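Trirnatthorpe Shared Workshop, gripper build group
Minutes, 8 September 2019

I'm on minutes again, so apologies in advance for the spelling. We started late (the kettle), and went straight to the finger pads.

Pads first, then. I'd glued up a new set in yellow and I'm really pleased with them! They go on the inner edge of each finger, and the plan agreed in April still stands: hand-held first, motors later. Everyone had a go at squeeze tubes, which we picked as the standard awkward thing, soft at one end and flat at the other. Holding one upright by the narrow end is the test from now on.

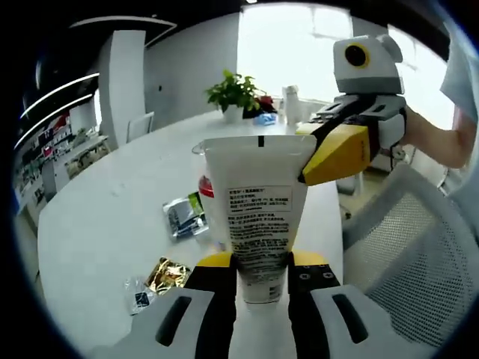
Joris Van Dijk thought the pads were fine but wanted the closing force measured before anybody orders motors, and he'd like a full tube and a nearly empty one tried side by side. Agreed. He'll bring the spring scale, I'll bring the tubes.

Screws next. We've been through a silly number of the little ones, so the new box from Sakemari (928 in it, 292 for the pads) gets a lid and a label, please.

Khalaf, our name for the arm, is still waiting on its shoulder bracket. Two versions printed, both cracked at the same corner. Thicker wall next time, 7 mm, and I'll redo the drawing.

Visit to the Illach build night: yes, if we can fit in one car.

Bring your own mug next time.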